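3.2 The table and the arm

We built the whole setup in Sigrun Lie's spare room, so the work area is small. The arm (we call it Etari) reaches in from one side over a low plank table, and the tabletop is all the space it gets. I wanted a bigger one. Sigrun wanted to be able to open the closet, and she won.

For objects we stuck with things from the kitchen and the desk drawer - a cup, a round orange dish, small blocks and boxes the fingers can close on. Each layout is set by hand, and we moved stuff between trials so the arm couldn't get lazy about where things were. Figure 4 has two of the layouts. 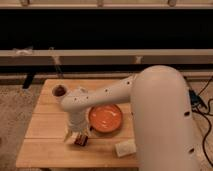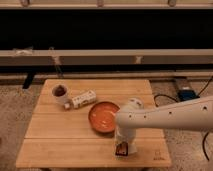

Figure 4. Two tabletop layouts, with the gripper down at a small dark item in both. The bottle on its side is in the second layout only.

3.3 Logging the trials

Dela Dogbe wrote the logger over a couple of evenings in January, and it's still the part I trust most. We ended up with roughly 3,000 trials, and 1,317 of those had the cup near the back of the table. I held out 480 for testing before I looked at any results. Every trial gets one row with the layout number, the grip width and a short note from whoever was at the keyboard.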